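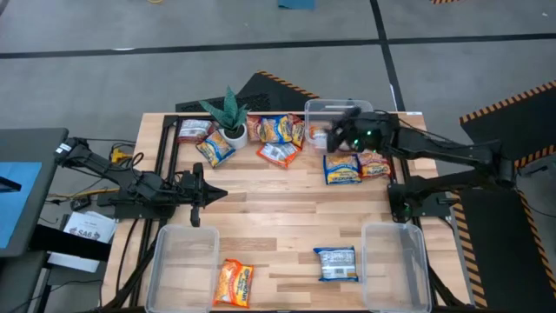

Gladys Huamán asked last term whether snacks should be sorted by flavour or by size. Either is acceptable, provided that the rule is settled before the first packet is moved.

Unit 2: Sorting Dry Snacks

Students will agree one rule for each clear bin and write it on the record sheet. Packets are placed with the printed front upwards. Plants remain on the table. Record sheets are due on Saturday, by 14:00.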